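How to Stop Your Sidewalk Robot from Being Afraid of Fire Hydrants

Posted in Tutorials, Navigation, Simulation

If you trained a sidewalk policy by imitation, watched it glide past every pedestrian you threw at it, and then saw it come to a dead halt two meters short of a fire hydrant, welcome. We lost most of February to this. The recipe we ended up with is called hydrant swapping in our lab notes, a name that was meant to be temporary.

You will need: the Trullow simulator with a city map loaded, a trained policy that takes one forward-facing RGB view, the Dakinmont logging tools (any logger that stores poses will do), and an evening when you don't mind hearing your GPU fan.

Step 1. Pick a block and stay on it

Resist the urge to test everywhere. A policy that fails in nine neighborhoods fails for nine reasons and you will understand none of them. We picked one downtown block with a wide sidewalk, a building line on the left, a curb on the right and an intersection at the end. Drive it by hand first and save the poses.

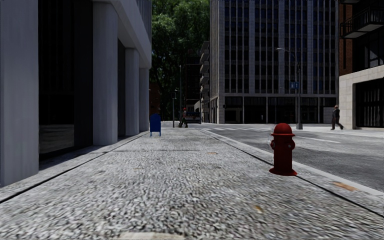

Test block in Trullow, start of the run. Hydrant at right by the curb, mailbox farther up on the left.

Look for a stretch where the obstacle is easy to get around. If the gap is tight, a robot that stops might simply have good judgment, and you'll spend Thursday arguing about whether stopping was correct. With plenty of clear pavement there is no argument. It should drive.

Step 2. Find out what it is reacting to

Our first guess was distance. Our second guess was the curb. Both of these were wrong, and both got their own slide at the group meeting.

What finally worked was dull. Save a pose, freeze everything else, and render it over and over with one thing changed. Hide the hydrant. Put it back and hide the mailbox. Put that back and recolor the hydrant. Run the policy on each render and write down the forward speed it asks for. Don't let it drive yet. The moment it moves, the views stop matching and you are comparing soup with soup.

We rendered 2110 variants this way. Hiding the mailbox changed almost nothing. Painting the hydrant gray brought the speed most of the way back, and a red box of the same height slowed the robot nearly as much as the hydrant did. Our policy, the product of a great deal of careful engineering, was scared of red.

Step 3. Check your demonstrations before blaming the network

Go back to the training data and search for whatever your swaps turned up. We had collected ours with Friesen, our in-house teleop rig, and nearly every red object near the path turned up within a few seconds of the operator braking for a crossing. The network had noticed. It had been a better student than we had been teachers, which stung a little.

If your data looks clean here, stop and repeat Step 2 with lighting changes. Shadows are the usual second suspect.

Step 4. Build the counterexamples

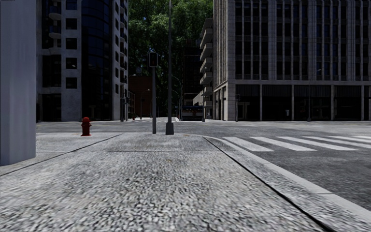
For each run you want to fix, keep the recorded path and the operator's commands, and re-render the views with the suspect object in a different color. Same commands, new paint. The policy now sees red things while driving briskly and gray things while braking, and the shortcut stops paying.

Some settings that worked for us:

Swap on 65 percent of runs. At 100 the policy got worse at telling a hydrant from a wastebasket, and we need it to care a little.

Pick one color per run and hold it. Changing the color at every step produces a disco and a very nervous robot.

Leave traffic signals alone. Their red means something. We forgot this once, and the policy became admirably relaxed about intersections.

Step 5. Retrain and drive it for real (in simulation)

Fine-tune from your old checkpoint – starting from scratch cost us two extra days and bought nothing. Then return to the saved starting poses from Step 1 and let the policy drive the whole block, all the way to the corner. Score full runs only. A policy can look wonderful on single frames and still talk itself into a wall.

After fine-tuning, stops at the hydrant on our block fell to 2 in the whole test set, and both of those had a pedestrian close by, so I'm inclined to forgive them.

Known problems

The method only fixes what you think to swap. If your robot has a grudge against something you never hid or recolored, it will keep the grudge.

It also assumes your renderer gets materials right. Recolored objects in our older maps came out looking like wet plastic, and the policy learned to spot wet plastic. We re-exported the maps through Brasora and the problem went away, along with one perfectly good awning we still haven't found.

Scripts are in the usual folder. The one named final_swap_2 is the one you want. The one named final_swap is not final.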